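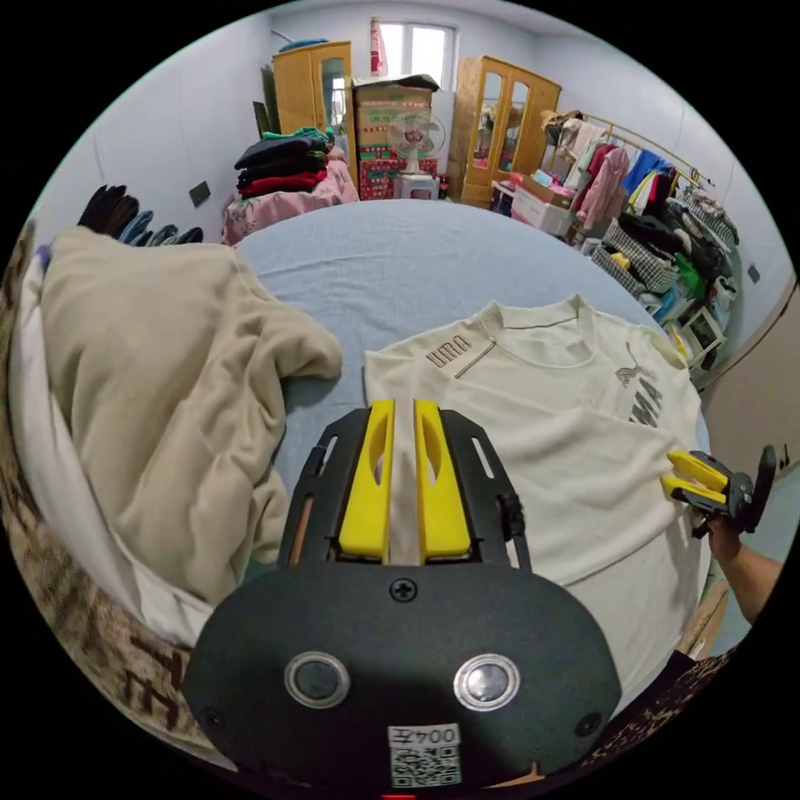 Two months with the Prarkier folding unit and I've got opinions, so quick review before I forget it all. Paid 922 for it in September, which is a lot of money for something that does one chore. It's the home version, two arms on a rail that clamps to a table, plus a tub you dump the washing in. The question I wanted answered was a simple one. Can a machine do the laundry pile yet, start to finish, while I go and do something else? Short answer, no. Longer answer, some of it, slowly, if you help. A cream sweatshirt laid out flat on a bed, neck at the top, ready to go - that's the easy bit of the job and the Prarkier is decent at it. The beige one in a heap next to it is the real test. Every jumper in my house starts out like the beige one.

Setup first. Took me an evening. Instructions are a fold-out sheet with drawings, fine until step six where the drawing shows a bolt that wasn't in the bag. Rang Ulton (they sell it over here), they posted one, came in four days. No complaints about Ulton. The rail is heavy. Get someone to hold the other end. The clamp marked my table so put an old tea towel under it.

It needs a clear flat surface, bigger than you'd think. Kitchen table works. Bed doesn't, I tried, the mattress gives and the arms press down too far and get in a muddle. Shame as the bed is where I have always folded.

What it's good at. Tea towels, bath towels, pillowcases. Anything with four corners. A bath towel takes it just over a minute and the fold is neater than mine. T-shirts are good if they're the right way out and you've given them a shake. It does the sleeves-in thing, then up in thirds. Stacks them as well, though the stack leans a bit by the end.

What it's ok at. Sweatshirts, jumpers. Thick ones with a ribbed neck it seems to find easier as it's got something to get hold of. Thin knits it drags about. Hoods - it folds the hood under, opens it out, folds it under again. Sometimes gives up and beeps. Trousers fine, leggings not.

What it can't do. Fitted sheets, obviously, but neither can I. Socks, it'll lay them side by side and leave it at that. Anything inside out it folds inside out, quite happily. Bras, no. Anything with a long cord, keep it well away, I had a dressing gown belt round the left arm for ten minutes and had to switch it off at the wall.

Now the heap problem. The box says "tub to stack". You put dry washing in the tub and it's meant to pick a thing out, find the edges, spread it, fold it. The picking out is ok. The finding the edges is where it all goes slow. It lifts a jumper by wherever it grabbed, looks at it, puts it down, lifts it again by somewhere else. I kept a tally because I'm like that. 261 items from the tub over the two months, and 257 of those came out of it alright in the end, which sounds brilliant. But in the end is doing alot of work there. A good few took six or seven goes and I'd have had the basket empty and the kettle on. The four that failed were two hoodies, a cardigan with the buttons done up, and the dressing gown.

If I lay things flat for it, much quicker. But once I've laid a sweatshirt out flat I'm one fold and a half away from being done myself. So what am I paying for.

Then there's what happens after. It makes a stack. The stack sits on the table. It does not go up the stairs, it does not open the wardrobe, it doesn't know which drawer is pants. Hanging stuff it won't touch, and half of what I own lives on a rail. So that's two thirds of the chore still mine - sorting and putting away.

I did have a go on the Costache one before buying, they had it out at a home show. Single arm, cheaper, folds against a board. Faster on shirts but you have to feed it every piece by hand, so it's a gadget really. A friend's work has the big Hunanau machine for overalls and says it's great, runs all shift. But it's the same overall in the same size all day long. That's the shop floor for you, they can make the job suit the machine. My washing is one of everything.

Noise - not bad. A sort of whirr, click, whirr. Could have telly on over it. Not in the next room to a sleeping baby though.

Software. Updated itself twice. First one made it better at collars. Second one made it ask me to confirm every pillowcase for a week, no idea why, then it stopped. App is fiddly, logs you out. You can set the fold size for your shelves which I do like, use that one.

Running cost I haven't worked out. Didn't notice it on the bill.

The finger pads wear. Mine have gone shiny and it's started dropping satin-y things. New set is 13 from Ulton, easy to swap, two screws each. They should put a spare set in the box at that price.

Who's it for. If your hands are bad, I'd say have a proper look at it. My wrists are not great and a week of towels not being my problem was lovely. Holiday let, loads of towels, same sizes - yes, probably pays for itself. Family of five with everything inside out and a mountain on the bed, no. Wait for the next one, or the one after that.

Am I sending mine back? No, missed the returns window anyway. Keeping it for towels and T-shirts. Jumpers I do myself, standing at the bed, same as ever.

Good: towels, stacking, quiet enough, Ulton's after sales
Bad: price, heaps, hoods, the app, the clamp
Score: three out of five. Two if you've got kids.

Posted 16 Nov 2025

Comments (5)

towelmountain
Same experience with hoods. If you tuck the strings inside first it beeps less. Still slow.

gl_north
Does it need the wifi on to fold or just for updates? Ours is rubbish in the utility room.

Reviewer
@gl_north just updates and the app. Folds fine without, theres a button on the side for the last setting you used.

pegs_and_line
We've got the Costache. Agree it's a gadget. Great for work shirts though and it folds away behind the door, does the Prarkier come off the table easy?

Reviewer
@pegs_and_line not really, it's the rail. I leave mine up now and eat on my lap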